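# In praise of the bowl of grapes

*Saturday, July 10, 2021*

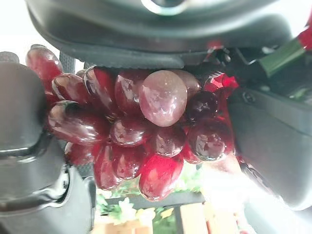

*Red grapes, very shiny, with one pale one at the top of the bunch.*

I have been meaning to write something in defence of grapes for a while now, ever since a dinner in June at which a perfectly nice cheese was followed by a pudding that had taken two days to make, and all I wanted (I kept this to myself, I do have some manners) was a bunch of red grapes and somewhere to put the pips.

We have become a bit shy of plain fruit, I think. It goes into smoothies, or it gets roasted with thyme, and a bunch set down in the middle of the table looks to some people as though the cook gave up. Well, perhaps the cook did! I still say it is the friendliest thing you can offer anybody. There is no slicing and no serving spoon, and the talk carries on while hands wander over.

And they are so lovely to look at. People talk about red grapes as if red were one colour, when a single bunch can run from cherry through burgundy to something nearly black, and then there will be a dusty pink one sitting among them like a visitor from another family. My own habit is to leave the pale ones until last, though I couldn't defend it.

When I lived in Rorkum there was a greengrocer called Vainio at the bottom of the hill, and on warm evenings I would buy a bunch and have half of it eaten before I reached my door. I have paid for 13 courses at a restaurant in Codum since then, and I remember two of them. I remember those grapes very well.

So please, if I come to your house this summer, don't go to any trouble. Rinse a bunch, put it in whatever bowl is clean, and leave it where I can reach.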